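Drallholm City Walk – Self-Guided Audio Tour

What do you think of when somebody says Drallholm? Most people say the harbor, and then they stop. With this audio tour by Dulari you will hear about the rest of the town too.

The tour has 11 stops and takes 2 hours at an easy speed. You start at the Pastor Bridge and finish on Danard Square, where the cafes are open until late in June.

What you get:
Audio in English, 50 minutes in total
A paper map with all the stops
A download code – it works without internet

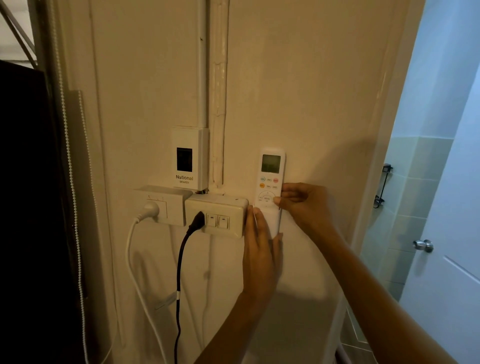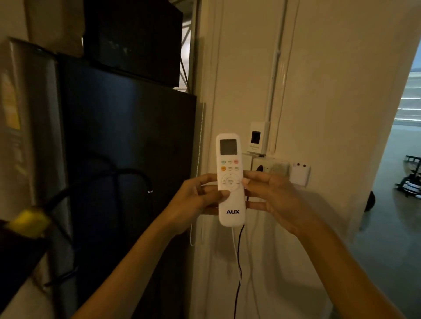
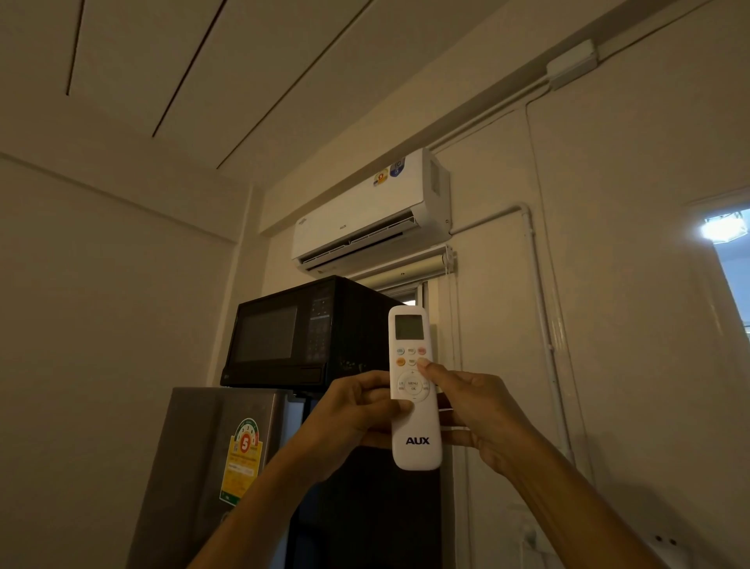
Please bring your own headphones. The path up to the old town has many steps, so we do not advise it with a stroller.

Price: 20 euros for one code. Two people can share it.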